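Robots that practise in pretend rooms
What we saw at the Vollholm open day

Ever wondered how a robot learns to fetch things? Not in your kitchen! Too many cups to smash. Most of them start off inside a computer, in a made-up house. We went along to the Vollholm open day to see how it works. Quick notes, written on the bus home.

First: the room. A computer draws it. Walls, floor, furniture, the lot. It's called a simulation, meaning a copy of something that you can try things out in. Drop a plate and you just press reset.

Mimero is the program they use at Vollholm. It has 94 rooms so far. Some are tidy. Some are a mess on purpose, becuase real homes are a mess too.

Dining rooms are hard. Table legs, chair legs, small bits left lying on the table top. A robot has to work out what's a leg and what's a gap it can get through. Then there's the sofa, the glass-paned door or cabinet, the plant... all to be steered round.

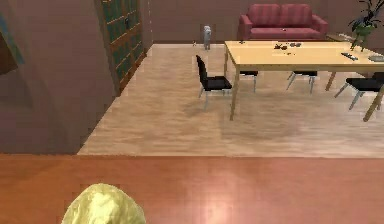
Lahcen Samir wanted to know if it's cheating, learning in a room that isn't real. Fair question! Ashraf El Idrissi told him no, a bit like practising penalties against a wall. You still have to play the match afterwards. And the real floor is always bumpier than you think, he said.

So what happens in the practice? The robot gets a job, say "go to the sofa". It tries. Bumps something. Tries again. One job can take up to 925 goes, and the computer races through them much faster then a real robot could. After that comes a test in a real room, very slowly, with a grown-up next to the stop button.

Try it at home: shut your eyes and get a friend to steer you to a chair using only "forward", "left", "right" and "stop". Move the bags off the floor first. We needed 17 commands. Swap over when you get there.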